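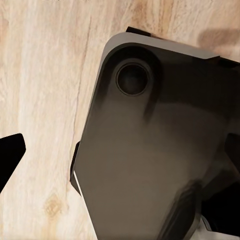
Gripper comparison moves to the simulated kitchen

July 3, 2025

Denholm has begun the second stage of its gripper and controller comparison, shifting the work from bench grasps to appliance tasks in a rendered kitchen. The first stage covered free objects on a flat surface. The new one deals with doors, knobs and handles, where the arm must follow a path set by a hinge.

Two finger designs are under test, one from Rudari and one from Gistier, each driven by the same arm model. Two controllers are run with each design: a plain position controller and a compliant one that lets the wrist give slightly under side load. Every pairing gets 300 trials per task, with the starting pose of the arm changed each time.
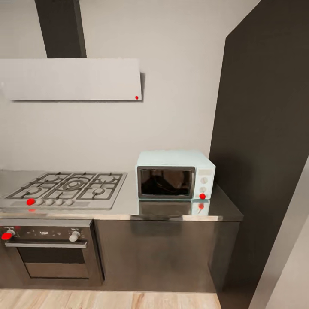
Reading time: 2 min

The layout places a gas cooktop and built-in oven on the left and a microwave on the counter to the right, under the same light for every run. Red markers sit on the hood, the cooktop, the oven and the microwave. Halima Kimaro, who set up the trials, said the microwave door was chosen as the first task because small errors in the arc show up early as force at the fingertips.

In a pilot of 204 runs, the position controller lost the door edge most often in the last part of the swing. The compliant controller held on for longer but took roughly 50 per cent more time to finish. Kimaro said the pilot was too small to separate the two finger designs. 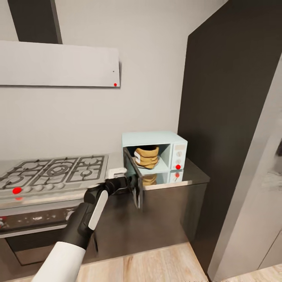 A second question is how much the camera view matters. Each run is logged from a wide view of the kitchen and from a close view near the fingers, and the controllers will be given one or both. Maarten Van Leeuwen, who maintains the logging code, said the close view loses the hinge side of the door early in the motion — the wide view keeps it but shows the fingertips at low resolution.

Contact settings for the door edge were revised after the pilot, and the 204 runs will not be counted in the final figures. The oven door and cooktop knobs follow, with results for all tasks due in October.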